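I blame my sister-in-law for all of this. She dropped off a bag of hand-me-down toys on her way through town (Bit-na Tak does not believe in calling ahead), and by lunchtime I had abandoned the laundry and was reading up on shape sorters. You know how it goes!

We had one when I was little, a wobbly thing with a lid that never stayed on, and I used to take the lid off and dump the blocks straight in. My mother called that cheating. I still say it was efficient.

Anyway, I've now got Opinions about sorting boards, and the green foam kind is my favorite so far.
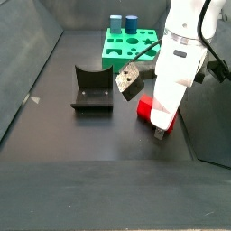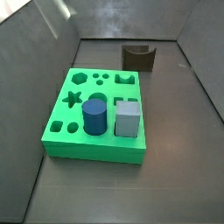
Erton, 22 January 2018

The green tray has a star and a hexagon, plus a spot in the back corner for an arch. I love the arch. Arches are the best block in any set and I will not be taking questions. There's a blue cylinder standing up in its hole too, such a good deep navy, and then the red block lying on the floor is about as red as red gets. Put those colors next to that green and I'm four years old again.

What I like about foam is the quiet. Our bag of hand-me-downs is mostly hard stuff, and when a kid tips it out at six in the morning on a bare floor, the whole building hears about it. Our downstairs neighbor, Kyung-tae Ji, has been very nice so far — I'm not pushing it.

The part I've changed my mind on is how many shapes you want. I used to think more was better. Then I watched my nephew work on one single star last August, turning it and turning it, getting mad, walking off, coming back with a cracker in his other hand. He never even looked at the rest. A square is forgiving and a circle doesn't care which way you hold it, but a star makes you line up every point.

So the bag is getting sorted this week. Blocks stay, the puzzle with 31 of its 100 pieces goes, and the xylophone is living on top of the closet until further notice. If anybody in Prundport wants a xylophone, leave me a comment, I'll drive it over.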